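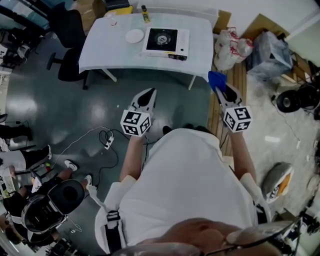 Zavunance starts recording of kitchen tasks in Detville

Detville, 05/01/2021

The company Zavunance has started to record everyday kitchen work at its test room in Detville. The recordings will be used to train Ikik, a learning system which should later control a two-armed robot at home. People do the tasks themselves, with a gripper in each hand, and the system learns from the movements and the camera images.

The work is the first part of a project with the name Jaunzems. Its plan covers 11 tasks around one table. Among them are wiping the area next to a portable gas stove, putting a plate in its place, moving bottles and folding a cloth. The tasks were chosen by Annatjie Radebe, who leads the collection of examples at Zavunance.

"We wanted tasks that every person has done many times and does not need to think about," says Radebe. "When a person must think too much, the hand becomes slow and strange, and then the system learns to be slow and strange too."

Until now the team has accepted 177 recordings. Others were rejected, most of them in the first days, when the instructions were too long and each person understood them in a different way. The instruction for one task is now a single sentence, and it is read aloud before the recording begins.

How one recording is made

The person who records stands in front of the table and holds the two grippers. The fingers of the gripper close when the person presses with the hand, so the force comes directly from the person and can be adjusted in the middle of a movement. Black-and-white markers on the grippers help the software to calculate where each one is in the room. A camera on the gripper looks over its own fingers, and another one is worn on the head.

The two views are kept together, because each has something that the other misses. From the head it is possible to see the whole table and both hands. The camera on the gripper has a very wide lens and shows what is between the fingers from a short distance, but straight lines become curved in it and the table looks much bent near the border. The software can correct this. For the training the team keeps also the uncorrected version.

According to Radebe, the cloth is the object which gives the most trouble. A plate has the same form in every recording. A cloth has a new form each time it is lifted, and two people seldom take it at the same point. For this reason there will be more recordings with cloth than with any other object in the plan.

The stove is part of the table setting, but no cooking is done in this phase. The gas cartridge is removed before the day starts - this is a rule of the company and it is checked by two persons.

Small differences are wanted

Between two recordings the objects are moved a little. The plate can be on the left side of the stove or in front of a bottle, and the chair can be near the table or far from it. The room is also not cleared completely. Boxes and other equipment stay where they are, as the robot will one day have to work in homes where many things stand around.

"In the beginning I made the table too nice," Radebe says. "All things were in one line. My colleague asked me if I live like this at home, and I had to say no."

She adds that mistakes are not always a reason to reject a recording. If something is dropped and then picked up again in a calm way, the recording is kept and receives a note. If the person stops and asks a question, it is repeated from the start.
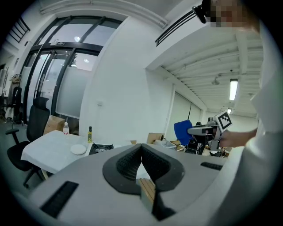 People who take part

For the full collection Zavunance is looking for 38 people from Detville and the nearby villages. Experience with robots is not needed. Each person receives a short training with the grippers, first without objects and then with small light ones, before the recordings at the table begin. Left-handed people are especially invited, for the reason that only two have registered so far.

The weight of the grippers is felt in the wrists after some time. The sessions are therefore short, and a break is taken after each task. It was also tested to work while sitting, but with this the arms did not reach the far side of the table well, and all recordings are now made standing.

Faces which appear in the images are made unrecognizable before the material leaves the room. Sound is not stored. Everyone who takes part can ask to have the own recordings deleted, and this is possible until the end of January without giving a reason.

Next steps

The aim for the first phase is 249 accepted recordings. When this number is reached, Ikik will be trained for the first time on all 11 tasks together. Earlier training was made with one task alone, the moving of a plate, and Zavunance does not want to publish results from it.

After that the team plans to repeat a part of the tasks in a second room with a lower table and with different light. A decision on the place is still open. Radebe would prefer a real kitchen, but the two which have been visited were too narrow for a person with a gripper in each hand and a colleague beside them.

Persons who are interested can register at the Zavunance office in Detville. The travel costs are paid.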